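Wanted: a patient person to help us work out why our arm keeps fumbling the RAM
Prorside teardown bench, part-time, paid by the session

Hi, I'm Yurani Huamán and I run the teardown bench at Prorside. We take in old office desktops, pull out whatever can be used again and pass the rest along for scrap. For a while now we've had a robot arm doing memory modules, because that's the dullest job in the building and the arm doesn't get sore thumbs. It was going pretty well. Then in March we had what everybody here now calls the slot business, and I'm looking for someone to help me get to the bottom of it.

So what happened? The arm went in for a module, the gripper closed a little too high, and the motion check that should have stopped it didn't. It kept pressing. We got a cracked slot latch, a bent bracket and a very ugly noise (I was on the phone at the time and I heard it from the hallway!). No one was hurt. But Mirsad Berisha had been reaching into that same case a minute earlier to move a cable, and that bothered both of us enough that we shut the bench down for the rest of the day.

We went back through the logs afterward and found 46 force faults out of 670 attempts. Most were tiny, and the arm backed off the way it should. In a handful it backed off late, and those are the ones I lose sleep over. Abelardo Henao thinks it's the wrist calibration drifting. I think the fixture gets bumped and then everything is a hair off. We've argued this over a lot of lunches and we need somebody fresh who doesn't have a side.
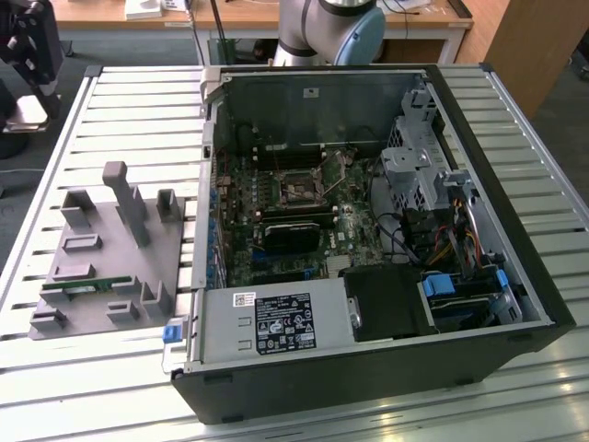
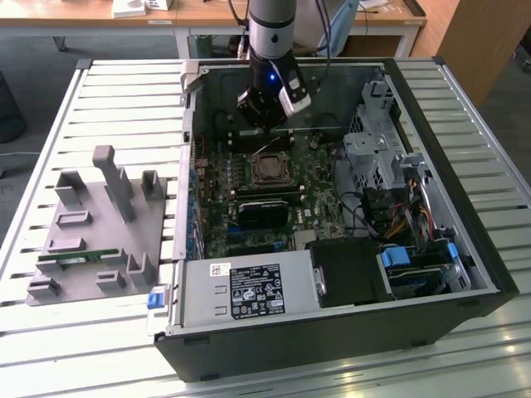
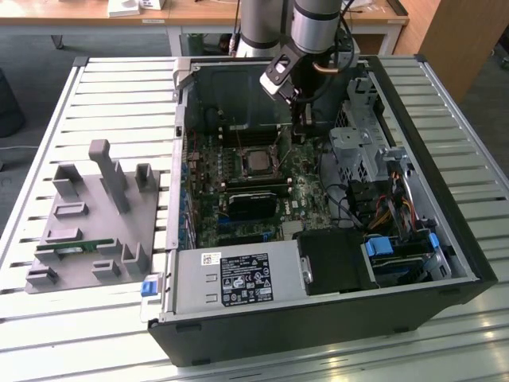 The teardown bench: an opened desktop on its side, the arm, and the gray fixture with a memory module in one of its slots.

What you'd be doing

Mostly you'd sit at the stop button and watch. You start a run, keep your eyes on the gripper, and write down what you saw in plain words: went in crooked, hesitated, touched the cage, whatever it was. Then you check the fixture against the marks, swap the module and go again. It's slow work and I won't pretend otherwise. Between runs you'd help me match your notes to the fault log, and that's the part I really enjoy (I know, I know).

You'd also be helping me rewrite our safety sheet. The old one was put together in an afternoon and it shows. It says "keep clear of the arm" and then doesn't say how far, or when, or who gets to decide it's okay to reach in again. I'd like one that a new person can follow on their first morning.

Who I'm hoping to hear from

You don't need a robotics degree. If you've ever built or fixed a PC you'll be comfortable, and if you've worked on a shop floor with lockout rules I'd be thrilled. What I need most is someone who'll hit the button early and not feel silly about it. Nobody gets grief here for stopping a run. You should be okay standing for part of a session, and your handwriting should be readable, or at least more readable than Abelardo's.

Please don't apply if you're hoping to program the arm. We have that covered, and I'd hate for you to be disappointed.

The practical stuff

Sessions are four hours, mornings or afternoons, up to three a week, and we've got enough runs planned to keep one person busy through the summer. Pay is $57 per session. Your first session is training with Mirsad and it's paid the same. No power goes to the arm until you've shown him you can stop it from both sides of the bench. Long hair tied back, no loose sleeves, no lanyards. Safety glasses are here, but bring your own if you're picky.

How to apply

Send me a few lines about yourself, and tell me about a time you noticed something going wrong before it went all the way wrong. It can be a machine, a kitchen, a school bus, I don't mind. A resume is fine but I'll read the story first. Email yurani at prorside, or leave a note at the front desk with Rasa Adomaitis. You can also drop by on Saturday between 10 a.m. and noon, when the bench will be powered down and you can have a good look at it. Use the side door, the front one sticks.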